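Last updated: March

Part 4. Setting up the Nimow drip coffee maker for the first time

I've set up two of these now, one at home and one for my sister, so this is how I do it (the leaflet that comes with it is mostly diagrams of the plug). Give yourself an hour and don't plan on drinking anything from the first pot!

1. Take out the tank, the basket and the carafe lid, and wash all three in warm soapy water. There's a strip of clear tape under the basket that I missed the first time – run a finger along there.

2. Fill the tank to the top line with cold water. No coffee, no filter.

3. Press and hold the cup button until the light turns green, then let the whole tank run through. Tip it out and do it again.

Caution: The plate under the carafe stays hot for a good while after the light goes off. Keep the cord well away from it.

4. Set the water hardness. Hold the cup and clock buttons together, then tap the clock until you get to your number. Mine is 2. If you're on a well, go for 4 and descale more often than you think you need to.

5. Set the clock. It only does 24-hour time, so 11 at night is 23, and yes, I once had coffee brewing at bedtime.

6. Now the fun part. Put in a paper filter, add your grounds, fill the tank and press the cup button once. I use a medium grind from Lundura, but anything that isn't powdery will do fine.

Note: If the light blinks red and you get code 427, the basket isn't pushed all the way in. Pull it out, line up the notch and push until it clicks.

If you'd like to brew straight into a mug, take the carafe off and flip down the little shelf. Stick to the single-cup setting, and check the mug holds a full serving before you start.

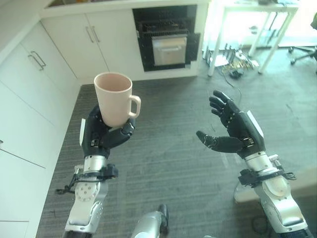 Once you're happy with the taste, save it by holding the cup button for a long beep, and it'll use those settings every morning.

Comments

Frøydis Söderlund: The tape! I'd been wondering about that smell for a week. Thank you.

Serra: Does the reusable filter from the Drondora fit this one?

Frøydis Söderlund: @Serra mine does, but it sits a bit high so I don't fill it all the way.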